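Household Handling Platform: Status of the Two-Arm Build
15 Sep 2024

The present entry records the state of the home-built handling platform, known on this site as Stamport. It covers the work completed after the July entry and sets out the changes made to the grippers, the wiring and the control software. Readers who require the original parts list should consult the earlier posts, as that material is not repeated.

Purpose of the build

Stamport is intended to pick up soft household articles from the floor and return them to the furniture on which they belong. The scope is limited to cushions, throw pillows and folded blankets. Rigid objects, glassware and anything with a cord attached are excluded for the time being. The platform is assembled and maintained in a spare bedroom and is operated in the living room, where the furniture is left in its usual arrangement.

Mechanical work

Both arms have been remounted on the Uchida column. The former mounting plate allowed a small amount of play at the shoulder, which became a large amount of play at the fingertips when the arms were lowered. The replacement plate is thicker and is held by 14 bolts. Access to the rear row requires a short hex key and a certain amount of patience, and the column must be unplugged before the cover is removed.

The column now travels low enough for both grippers to work near floor level. This required the cable carrier to be rerouted along the left side. The first routing pinched the network cable at the lowest position and the connection to the left arm was lost on several occasions. The fault was at first attributed to the software, and two evenings were spent on that theory.

Grip force on soft articles remains the principal subject of adjustment. A pillow does not offer a definite surface against which the fingers can stop. The motor current rises slowly as the filling is compressed, and a threshold that is suitable for a firm cushion will close the hand completely on a loosely filled one. The current approach sets a low threshold for the approach and a second, higher threshold for the lift, with a short pause between the two. 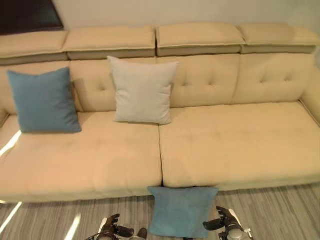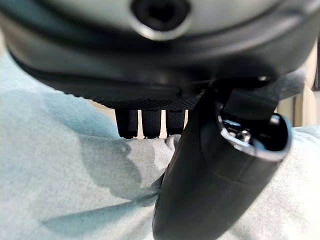

Kazuhiro Kubo wrote that the lift threshold ought to be set by how fast the current rises, with the absolute value kept only as a safety limit. In his view a fixed number would have to be tuned again for every filling, and a pillow that had been sat on for a year would no longer match the figure obtained when it was new. He also recommended that the pause before the lift be made longer, so that the filling could settle between the fingers.

The first recommendation has been accepted and is being implemented. The second is under review. A longer pause was tried on one article only, a feather-filled cushion from the guest room, and no judgment can be made on that basis. Comments from readers who have measured the behavior of feather against polyester filling would be welcome.

Control software

The control program, Zorik, has been divided into 2 processes. One handles the cameras and the other handles the arms. Under the previous arrangement a delayed camera image could hold up a motor command, and the arm would hesitate and then move in a single abrupt step. The two processes now exchange messages through a small queue, and an image that arrives too late is discarded.

The following settings are in use at the date of this entry:

Arm speed near the floor: reduced to 4 on the internal scale
Camera process: starts first, and the arm process waits for it
Emergency stop: wired directly to the motor supply, independent of Zorik
Log files: written to the local disk and copied by hand

Recorded attempts now number 672, including those that ended early because of a software error. The early recordings were made before the column was remounted and will probably be set aside, as the joint positions no longer correspond to the present geometry. They have been retained on a separate drive for the moment.

Lighting

Direct sunlight has an effect on the wrist cameras. When a bright patch falls on light-colored fabric, the exposure drops and the darker parts of the image lose detail. Fixing the exposure by hand improved the matter in the morning and made it worse in the late afternoon. A curtain would be the simplest remedy, but the platform is meant to operate in a room that people use, and the room is pleasant with the curtains open. The question is left unresolved.

Outstanding items

The finger pads supplied by Janurell show wear at the tips and a second set is on order. The same supplier lists a softer pad, which has not been tested here. The connector at the right wrist is to be replaced with a locking type. The cover for the column is still missing its lower panel, which was cut to the wrong width and has since been used as a shelf.

The revised threshold code will be posted with the wiring diagram when both have been checked against the machine as built. Corrections to the July wiring diagram, in which the colors of the left and right supply leads were reversed, have already been entered on that page.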